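2024년 7월 1일 | 작성: Marlene Görtz
분류: 기술지원 > 원격조작 > 양팔

티켓 178 / 상태: 처리중

증상: 원격조작으로 시연 녹화할 때 오른팔이 조작기보다 늦게 따라옴. 왼팔은 정상. 막대를 컵에 넣는 작업인데 양팔 맞추는 구간에서 매번 틀어짐. Prekine 쪽에 올릴 데이터라 급합니다.

환경: 조작기 Tedari, 녹화 프로그램 Puvham. 5월에 업데이트한 뒤로 설정 건드린 적 없음.

해본 것
- 조작기 재부팅. 변화 없음
- 오른팔 영점 다시 잡음. 첫 시연은 괜찮다가 두 번째부터 또 밀림
- 랜선 교체. 똑같음
- 조작기 좌우 바꿔 연결. 그래도 오른팔만 늦음 → 조작기 문제는 아닌듯

시연 19개 녹화, 그중 쓸만한 건 2개. 나머지는 막대 끝이 컵 가장자리에서 어긋나거나 오른쪽 그리퍼 명령이 늦게 들어가서 버림.

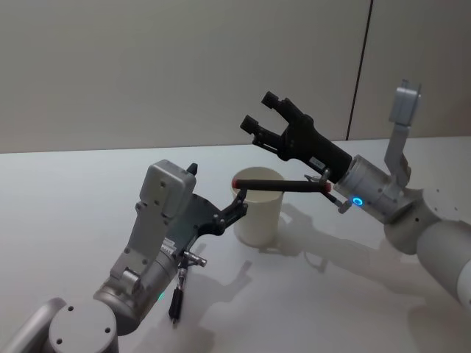

로그 보니까 오른팔 명령 타임스탬프가 녹화 시작하고 나서부터 조금씩 벌어짐. 녹화 끄고 조작만 하면 멀쩡함. 그럼 Puvham 버퍼 쪽 아닌가 싶은데 확실친 않음.

추가 1) Lammers 담당자 답변: 팔별 전송 주기 확인해 달라고 함. 확인해보니 왼쪽 오른쪽 값이 다르게 들어가 있었음. 업데이트하면서 오른쪽만 기본값으로 돌아간 모양. 왼쪽이랑 똑같이 맞춤.

추가 2) 맞추고 다시 녹화. 밀리는 건 확 줄었는데 그리퍼 닫는 명령은 아직도 한 박자 늦게 찍힘. 팔 관절은 괜찮고 그리퍼만 그럼. 그리퍼 토픽은 주기 설정이 따로 있나요?? 매뉴얼에서 못찾겠음.

임시 조치: 막대 잡고 나서 잠깐 멈췄다가 컵 쪽으로 이동. 손으로 직접 팔 끌어서 가르치는 방식도 해봤는데 양팔을 혼자 잡기가 힘들어서 포기햇음. 한 팔짜리 작업이면 될듯.

남은 것
- 그리퍼 주기 설정 위치 (Lammers 답변 대기)
- 버린 시연 타임스탬프만 보정해서 살릴 수 있는지
- 다른 작업대 PC도 오른쪽 값 풀렸는지 확인

로그 파일은 공유폴더에 올려둠. 파일명에 티켓번호 있음. 오늘 중으로 답 주시면 저녁에 다시 돌려보겠습니다.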